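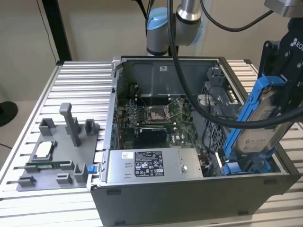 Drive and caddy in the gripper, with the parts plate on the left.

Rarnalano 2 review: good planner, decent perception, rough tooling

Rarnalano is a motion planning and task package from Deselum. It runs on a Linux PC next to the robot controller and takes over everything above joint level: path planning, grasp poses, camera calibration, force-guided moves and the task sequence. We have been using it since December for work on desktop computers. The job is to put in and take out hard drives, memory and processors, with one arm and one gripper. Before that we ran the same job on Semeniuk, and I'll compare the two where it makes sense.

Setup

Installation took an afternoon. The installer wants a real-time kernel and refuses to go on without one, which is fair, but it only tells you after it has copied everything. The license is tied to a network card. If you use a USB network adapter, as we did at first, the license goes away with the adapter.

Robot setup is a form with six pages. You pick the arm, type in the tool weight and center of mass, load a mesh of the gripper and set joint limits. There is a weight estimation routine that swings the arm through a set of poses and fills in the tool values. It was close enough that we kept its numbers.

The world model is where most of the time goes. Rarnalano wants collision shapes for everything the arm could touch. For the table and the fixture plate we used our own CAD files. The computer case we built out of boxes: walls, drive cage, power supply, graphics card, one slab for the motherboard. You could scan it and import the mesh, but meshes slow the planner down a lot and the boxes were fine. Semeniuk only takes meshes, so this was a welcome change.

Planning

Planning is the reason to buy this. Free-space moves between the fixture plate and the case come back in 102 milliseconds at the median on our PC, and the paths look sensible. The arm doesn't swing its elbow over the table for no reason, which Semeniuk did all the time.

Inside the case things get harder. There is little room between the cage and the power supply, and the gripper is wide for the space it has to work in. I ran 2000 planning requests with random start poses above the case and a goal inside it. Rarnalano found a path for 1522 of them with the default settings. Most of the rest failed because the default clearance is too generous for this kind of work. With a smaller clearance set for the gripper fingers only, the failures mostly went away. You can set clearance per link, and it's well done, but the setting is in a text file and is not in the editor. It took me a while to find it.

One thing I like a lot is that a failed plan tells you which two bodies were in the way. It says "finger_left vs cage_top" and gives the distance. With Semeniuk you got "no solution".

Cables are the weak point. Rarnalano has no idea of soft objects. You either leave cables out of the model or block off the whole volume they might hang in.

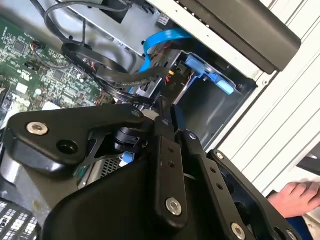

Wrist camera view into the case. The planner knows about the drive cage but has no model of the cables.

We ended up with two keep-out boxes over the board and a slower speed near them. That works for a case where the cables stay in the same place. When the ribbon cable moves, somebody has to edit the boxes by hand. Deselum lists "deformable obstacles" on its roadmap with no date.

The boxes can be switched on and off from the task program, so the final approach can pass through a zone that is blocked for everything else. Be careful with this. If the program stops halfway, the box stays off until you load the world again, and there is no warning on the screen. I've reported it.

Perception

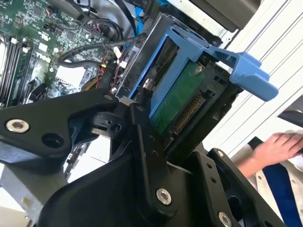
Perception comes as a separate module called Gevurari, and you pay for it separately too. You give it a mesh of the part, it renders training views overnight, and the next morning you have a detector and a pose estimator. For drives in caddies it does a good job as long as you choose your region well. With a camera at the wrist the gripper takes up much of the lower half of the picture, so you have to mask that part out, and the mask tool is a basic polygon editor with no undo. What is left for the estimator is the caddy itself, and the blue release handle sticking out to the right is a much better thing to lock on to than the body of the tray against the gray cage. I marked the handle as a key feature in the part settings and the pose stopped jumping. The row of gold contact pins on the drive is also worth marking if you care about tilt.

Shiny parts are another story. The heat spreader on a processor gave us bad poses under overhead light, off by enough that the grasp would miss. We stopped using vision for that part and rely on the fixture plate for its position. Green memory modules against a green board are hit and miss.

Hand-eye calibration is easy. You print the board, jog to a start pose and press a button. It reports the error in plain millimeters and shows which images it threw out. I redo it on Friday mornings and it takes less time than making coffee.

Force control

There are three ready-made contact moves: push until touch, spiral search and slide along edge. Push until touch is solid. The spiral search for connectors works, but the default force is too high for small plugs and I would turn it down before the first run. Slide along edge is what I use for getting a caddy onto its rails. You set a direction, a force and a stop condition, and it needs a bit of trial and error to get right. Control runs at 400 Hz here. The manual says faster is possible with other controllers, but I can't test that.

Tooling

The task editor is a behavior tree with drag and drop. Small trees are fine. Ours is not small, and past a certain size the editor starts to lag and the zoom goes wrong. You can write the same tree as a text file and load it, and that's what I do now. The text format is readable and works well with version control. The editor's own save format does not.

Logging is good. Each run gives you one file with joint states, forces, camera images and the tree state on one clock. The replay viewer lets you scrub through all of it together – I use it every day. Export to other formats is slow and sometimes drops the last few seconds of video.

Support answers within a day or two and the people there know the product. The manual is complete for planning and thin for Gevurari.

Should you buy it?

For tight spaces and rigid parts, yes. The planner is clearly better than Semeniuk, and the failure messages alone have saved us hours. If your work is mostly cables, I would wait. Gevurari is worth adding if your parts have clear shapes and a matte finish. Ask for the trial license first and run it on your own parts, with your own lights.

Good: fast planning, useful failure messages, per-link clearance, run logs and replay
Bad: no handling of cables, laggy tree editor, keep-out boxes that stay off after a stop, license tied to network card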